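Help us find out what machines can do in a real kitchen

Trurkard Study: call for participants in Trukville and nearby towns

Do you cook at home? Do you put away groceries, fold towels, or wipe down counters the same way your mother did, and get a little cross when somebody else does it wrong? If so, we would very much like to meet you.

We are a small group at Tretness, and for the past while we have been asking a plain question: can a machine do an ordinary household chore well enough that you would let it? You have probably seen videos of robots doing backflips. Very few of them show one putting away the eggs, and that is the kind of work we care about. Our own answer so far is "sometimes, slowly, and it depends on the chore." We would like a better answer, and we need people who do this work every day to help us get to it.

Egg handling is one of the first chores you would be asked about. Most of us do it half asleep on the way to making coffee. For a robot it means getting fingers into a bowl, closing them firmly enough to lift but gently enough not to crack anything, and then finding a spot in a carton made to fit.
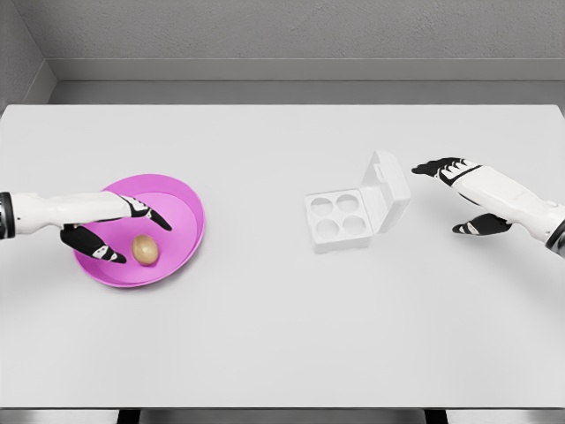 The egg chore in simulation, with one egg in the bowl and four empty wells in the container.

Over 2 visits to our office on Cordeiro Street, you would look at pictures and short clips of chores like this one, both simulated and real, and tell us what you think. Would you have started with the other hand? Would you have moved the bowl closer first? Is the machine being careful, or just slow? After that we will ask you to do a few of the same chores yourself at our practice counter while one of us takes notes. Ekene Adebisi and Dzintra Rozīte run most of the visits, and they are both easy to talk to. The kettle is always on.

You don't need to know a thing about computers. We are happy to hear from retired people, parents, line cooks, cleaners, shelf stockers, and anyone who has worked a shop floor — you will have opinions we haven't thought of. You should be 18 or older and comfortable standing at a counter for short stretches, though a stool is there if you want it. Please let us know ahead of time if you have an egg allergy, as we use real ones at the counter.

Each visit lasts an afternoon, with breaks. You will receive $100 when you finish the second one, and we will cover your bus fare or parking. We have room for 9 people in this round. If we fill up before we get to you, we will gladly keep your name for the next round, which we expect to hold in January.

To take part, write a few lines to Binta Jibrin, Trurkard Study, Tretness, 2074 Cordeiro Street, Trukville, or stop by the front desk and ask for her. Tell us which chore you would hand over tomorrow if you could, and which one you would never let a machine near. Please get in touch by 05/04/2021.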